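About us

Hello, and welcome to Skostby! I'm Yaowalak Hemmin, and I look after the rulebook here. That sounds dry, I know, but it's the bit of the job I'd fight anyone for. We write practice rules for household robots (how they should reach, wait, carry, stop and give up) and then we try every rule out in a simulated home before a customer gets near it.

I started the company with Fouad Fahmy in March, in one room above a bicycle shop, with 18 rules on a sheet of paper. Today the rulebook has 553 entries and we're a team of 28, and yes, we've moved to somewhere with a proper kettle.

Our simulated home is called Kirow. Doors come first in it, as they do in the rulebook, mostly because we argued about them the longest. Our basic door rule says a robot goes for the handle slowly, opens only as far as it needs to, and holds still if anything on the other side moves.

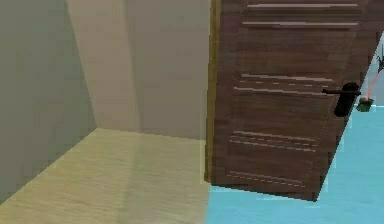 Fouad Fahmy still thinks the rule is too timid, and that a robot which dithers on the threshold gets in people's way more than one that goes briskly through and closes up behind itself. He'd like a time limit on the waiting. I'd like a longer wait when there are children in the house. We've left both notes in the margin, with our initials, and customers tell us they enjoy reading the squabble.

Which brings me to how a rule gets made. Anyone on the team can propose one. It has to fit in a single sentence, it has to say who it protects, and it has to be something we can run in Kirow and mark as kept or broken. If two of us read the same run and mark it differently, the wording goes back to whoever wrote it. My own rules come back all the time!

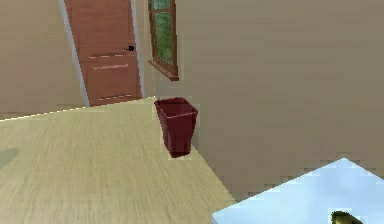
After that there's a trial period, when the rule sits in grey type and we collect grumbles. Wuder, our logging tool, keeps every run with the version of the rule it was tested against, so if you ring us up and ask why we changed a word, we can tell you. The current edition is dated 10/11/18.

I get asked a lot about what a robot should leave alone, and we have a whole chapter on it called Hands Off. Things on walls are in there, along with post, medicines and anybody's handbag. It covers looking as well as touching: a robot may note that something is in its way, but it shouldn't keep a record of what's on show in your home. Even the mountain picture on Kirow's wall, with its tiny figure standing on the peak, gets treated as if it belonged to somebody. We reckon good manners ought to be practised on pretend belongings first.

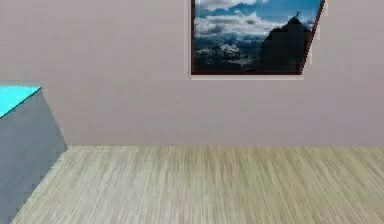 Plain rooms get plenty of use too. People expect us to test in clutter all day long, and we do our share, but our rules about keeping a sensible distance are easier to judge with some space. With a stretch of bare floor between the block and the far wall, as there is here, you can look at a planned path and argue about it without a pile of furniture muddying things. Once we agree on the distance, we start adding the awkward stuff.

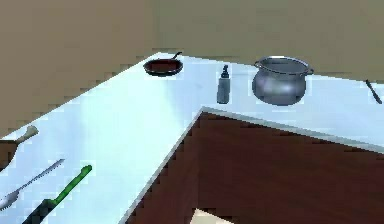 Kitchens have the longest chapter of all, and it's the one our customers at Ratanaporn asked us to write first. Blades are treated as sharp whatever they look like, and a robot never passes one to a person by the blade end. Pans count as hot until something has measured them. A serrated knife lying alongside other utensils on the worktop, for instance, has to be picked out on its own or left where it is, and the pan at the back comes under the handle rule, which says to check where the handle points before anything is moved near it. We have 3 more kitchen rules in grey type at the moment, all to do with spills.

If you build home robots, buy them or just have strong feelings about them, do get in touch. We send the rulebook out free to schools and care homes, and we read every comment that comes back. Ask for me or Fouad, and say which rule you'd like to complain about.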